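Yeoman black serving tray and big white bowl, after most of a year of use

I bought these two together back in February, from the Yeoman shelf at Gradine, and I kept meaning to write them up and then kept not doing it. Posted 12/26/20, so you're getting this with holiday leftovers still in the fridge and a house that has been using both things pretty much nonstop.

Let me start with the tray, which was the impulse half of the purchase. I wanted something to corral all the little stuff that drifts across our counter: snacks, tea things, the water bottle that lives wherever it was last put down. The counter is white and speckled, and I love it, but it hides crumbs like you wouldn't believe. A black tray does the opposite. You see every grain of sugar on it, so you wipe it (well, I wipe it). The raised rim is the part I'd pay for again. I've carried a full bowl of soup across the room on it, badly, and the slop stayed on the tray and off the rug.

It's a plain rectangle and there are no handles. If you've got small hands or you're carrying something heavy, try picking one up in the store first. I hook my fingers under the rim and it's fine, but my wrists notice when I've loaded it up. It also shows fingerprints, the greasy kind especially. A damp cloth and then a dry one takes care of it, and I've stopped caring between guests.

One thing to measure before you buy! I didn't. Our shelf under the microwave turned out a hair too shallow, so the tray lives on the counter full time, kind of at an angle because straight on it bumps the toaster. I've grown to like it crooked.

Now the bowl. I had my doubts about a white bowl this big for everyday use, and for the first couple of weeks it mostly sat there looking handsome. Then I made noodles in it and that was that. The walls come up high and steep and everything slides down to the small rounded well in the bottom, so the last of the broth ends up in one place and you can get a spoon to it. Salad for two works. Popcorn for one works extremely well. I've mixed pancake batter in it, and the whisk goes around nicely, though you do have to hold on with your other hand.

The glaze is really glossy, inside and out to the lip, and it cleans up easily. Tomato sauce came off with hot water and a sponge, and even the turmeric rice I forgot overnight only needed a soak. If you hold it under a strong light you can find very faint rings down in the well. I went back and forth on whether those were scratches from my spoons or just how the thing was made, and I still couldn't tell you. You can't feel them with a fingertip and they don't hold food, so I've let it go.

The downsides are the weight and the storage. It's a serious piece of ceramic, and when it's full I use both hands, always. It won't nest inside any of the bowls I already owned (I have the Stestum set of 3, and all of them go inside it instead, which I guess is the same thing from the other direction). In my dishwasher it takes up most of the bottom rack, so it gets washed by hand. And the thick rim is comfortable to hold but no good at all for pouring. Use a ladle.

Would I buy them again? The bowl, yes, tomorrow. The tray, yes, but I'd look for one with handles first and probably come back to this one anyway. I paid 20 dollars for the tray on sale and I've seen it higher, so keep an eye out.

A snack packet on the tray, then the inside of the bowl twice over: 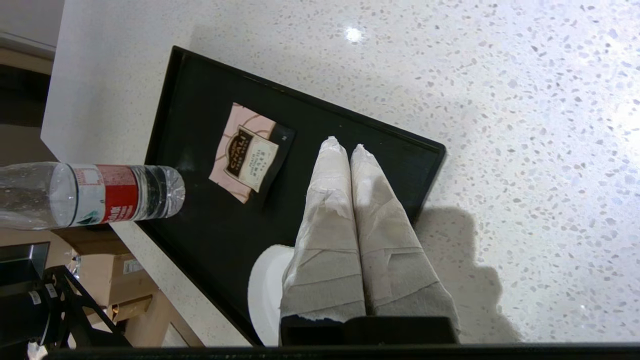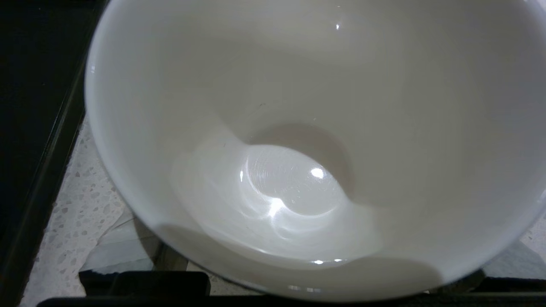
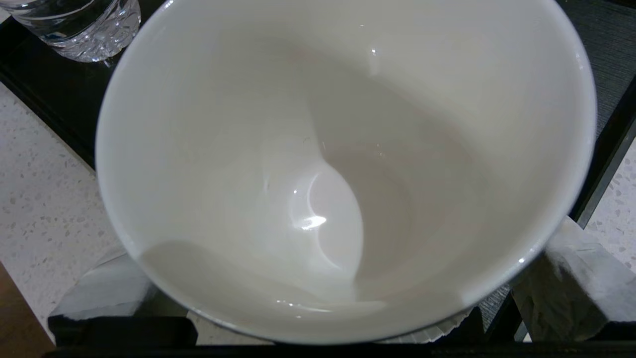 Beverley Heywood
I've had the same kind of big white bowl for years and I'd push back a little on the faint rings. Mine had them too and I was sure they were in the glaze, but a paste of baking soda and water with a soft cloth took most of them off, so in my case it was metal marks from the spoons. Go gently and try a small patch first. Totally with you on the ladle, I've poured soup down my own sleeve more than once. Does your tray lie completely flat? The one I bought rocks a bit on one corner and I'm wondering if I should take it back.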